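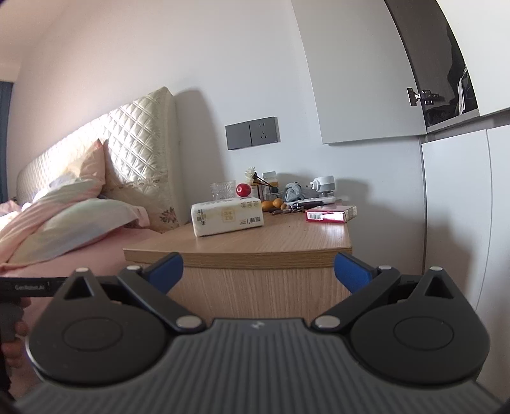
Taming the bedside table

I've got a theory that you can tell what sort of week somebody's had from the top of their bedside table. By Friday mine has usually collected a remote control, a pack of tissues, something I meant to eat and a cloth I was definitely going to dust with. If yours has fruit on it too, welcome, you're among friends!

I do mine in 4 minutes flat now, which is less time than the kettle and a slice of toast, and these are the things that have made the difference.

Take the lot off first

I know, I know. But shuffling things from one side to the other isn't tidying, it's chess. Put everything on the bed, wipe the top down with a barely damp cloth, then go over it again with a dry one. If your table is light oak like the sort I'm always drawn to, go with the grain and don't leave any wet patches sitting there. A forgotten glass left a ring on mine one May and it took me ages with a dab of furniture wax to get it to fade (it's still there if you catch it in the right light).

And take the cloth away with you afterwards. A crumpled duster makes even a clean table look as if you gave up halfway.

Fruit goes in a bowl

Small oranges are lovely to have by the bed - they smell nice and they're less trouble than biscuits, crumb-wise. Loose ones roll, though, and I've trodden on a satsuma in the dark, so take it from me. Use a little dish with a bit of a lip, and put in only what you'll eat in a day or two. Have a second saucer ready for the peel or you'll find it behind the table at Christmas.

Keys need a proper home

Anything small and dark vanishes on a busy table. I put my keys in a shallow pot by the front door now, and if they do make it as far as the bedroom they go in the drawer, always the same corner. My neighbour Joar Sandberg hangs his on a cup hook screwed to the side of his nightstand, and I'm a bit jealous of that one.

Keep scent and water well apart

Reed diffusers look gorgeous next to a few artificial flowers, but the oil is a menace if it gets on bare wood. Stand the jar on a coaster or an old tile, right at the back, where a sleepy hand won't find it. Turn the reeds once a week over the sink and not over the table, please. The glass of water lives on the opposite side, near the front, so you can reach it without knocking into anything.

Artificial flowers get dusty faster than you'd think, by the way. A soft make-up brush does the job, or a hairdryer on cool if you take them outside first.

Tissues and remotes

Soft packs of tissues slump about and end up sideways, and then you pull one and the whole pack comes with it. I slip mine into a small basket with the opening facing up. The remote stands on end beside it and I haven't lost it down the bed since (well, once).

Leave the socket clear

If you've got a socket above the table, keep the tall things away from it so you can get a plug in without moving half your belongings. Give the switch a wipe while you're there, with a dry cloth. Mine gets grubby right round the edge where I fumble for it at night.

Boxes don't count as ornaments

Open it, use it or put it in the drawer. I give any little box one night on top and then it has to go. The drawer gets its own sort-out every couple of months, and I'll do a separate page on drawers when I've worked up the courage to open mine.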